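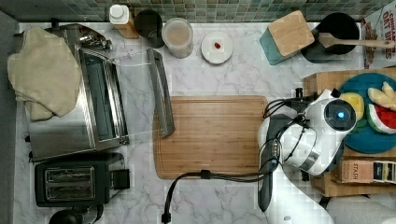 The **Talpur Cup** is a negotiation contest for law students, held every spring at the Drumidora School of Law in Bralevbridge. I've judged it, lost in it as a student, and once got locked out of the building during it, so I'm the one who ended up writing this entry for the wiki. If you're after the short version: two teams of two get the same public facts, each side gets a page of secrets from its client, and they have 40 minutes to make a deal.

## Name

The cup is named for the Talpur reading room on the second floor of the law library, where the first rounds were held. People assume there was a Professor Talpur on the faculty. I've looked through the old staff lists and couldn't find one, and the library only says the room was given by a family of that name. The trophy itself is a silver-plated bowl with two handles, one of them soldered back on at a slight angle.

## Format

Each team has two speakers and no coach in the room. (Coaches can sit in the hallway, and they do, all of them, staring at the door.) A round goes like this:

- Teams get the public facts two weeks ahead of time and the secret page four days ahead.
- The talks run 40 minutes, with one break of up to five minutes that either side can call.
- Afterward each team leaves the room, comes back alone, and spends 10 minutes telling the judges what it was trying to do and how it thinks that went.

That last part is called the review, and it's worth 20 points out of 100. I'd give it more! Some of the best teams I've scored had a miserable negotiation and then came back in and explained exactly where it slipped away from them. The rest of the points cover planning, teamwork, how well the deal fits the client's wishes, and ethics. You don't have to reach a deal to win a round, which first-year students never believe until they see it happen.

Making up facts is the big foul. You can decline to answer, you can change the subject, you can say your client would rather not discuss it. You can't invent another buyer who's flying in tomorrow. A team caught doing that loses up to 15 points, and the judges have to write down the exact words they objected to - a rule that came in after a long and fairly sour appeal I sat through as a timekeeper.

## Problems

The problems are written in-house, usually over the winter break, and they have to be locked by the end of December. For years they were all leases. Bakery lease, boatyard lease, a lease for the roof of a parking garage. Things loosened up when Zarmeena Jafri took over as problem editor, and since then there's been a divorced couple splitting a choir they'd founded, a town buying water from its neighbor, and the one everybody still talks about, Flamomus.

Flamomus was a made-up candle company whose co-founders weren't speaking. The public facts ran to nine pages and included 187 wholesale accounts that had to be divided somehow. Most teams went straight down the list of accounts. Jafri had put a line in one secret page saying the client mainly wanted the recipe for a single discontinued scent, and a line in the other saying that side thought the recipe was worthless. Hardly any teams found it. I judged four rounds of that problem and watched four pairs of bright young people argue about gift shops.

## The 2022 contest

The final on April 23, 2022 was the first one held in person after two years on video. It was moved out of the reading room into the main lecture hall, which has 327 seats, and I'd guess we filled the front third. The problem was a dispute between a regional theater and the composer of its holiday show. Both finalist teams were from Drumidora, and the bench took so long to decide that the dinner afterward started without the judges. I got the last of the rice.

Scores from the video years are kept on a separate list, mostly on account of the break rule, which got changed twice and then changed back.

## Entering

Any law student from a school in the state can enter, and a school can send up to three teams. Part-time and evening students count the same as everyone else. Sign-up is through the dispute resolution office at Drumidora and closes six weeks before the first round. Old problems, minus the secret pages, are in the library's open files. To get the secret pages too, have a faculty member email the office - they'll usually send them in a day or two, and they're much more fun to practice with.

## See also

- Client interviewing contests
- Bralevbridge Mediation Clinic
- List of Talpur Cup problems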